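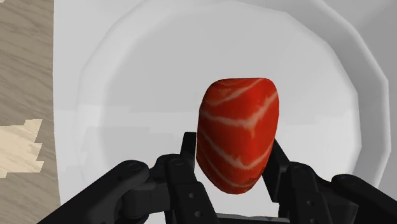

Subject: Re: [Tiltholm Supper List] Curing at home, where to start?
From: Nuria Villalobos
Date: 16th March

Demetrio Iglesias wrote:
> I've been meaning to have a go at gravlax for the April supper but
> every recipe I find says something different. Half of them want equal
> salt and sugar, one wants twice as much sugar, and they all disagree
> on how long it sits. Also, do I need to freeze the fish first? And is
> dill compulsory? My youngest can't stand it.

Oh, please do make it, Demetrio! Gravlax is the thing I'd teach anybody first, because you do ten minutes of work and then leave the fridge to get on with it.

I use equal weights of coarse salt and caster sugar. The sweeter mixes are nice too, but start even and see what you think. For an 800 g side with the skin on I make up plenty, enough to cover the flesh so you can't see any pink through it, with a good spoonful of crushed white pepper. Wrap it tightly, put it in a dish with a lip (it will leak, a lot) and lay a board and a couple of tins on top. Turn it morning and evening and pour off the liquid if it bothers you.

Mine gets 2 days. Benito Cordero leaves his for 4 and it comes out much firmer and saltier, lovely in paper-thin slices on rye but a bit fierce in a thick one. The tail end always cures faster, so I cut that off and eat it early with scrambled eggs. Cook's share!

On freezing: ask your fishmonger. Mine at Olmedo will tell me straight away whether a fish has already been frozen for eating raw, and if it hasn't I follow the official advice on times and temperatures. Curing won't deal with parasites, so don't skip this bit.

Dill is not compulsory at all. I've done it with fennel tops and orange zest, and once with grated raw beetroot, which gives you the most fantastic purple edge (and purple hands, and a purple worktop). Amparo Nieto swears by crushed juniper and a splash of gin. I'd try the orange one for your youngest.

For the sauce, mustard, a little sugar, vinegar, and oil whisked in slowly. Leave the dill out of that as well and use chives.

Hugo Montes has the long slicing knife from the last supper if you want to borrow it. Give him a ring before you set off, as he's moved to the other end of Wiltine Lane.

Can't wait to taste it,
Nuria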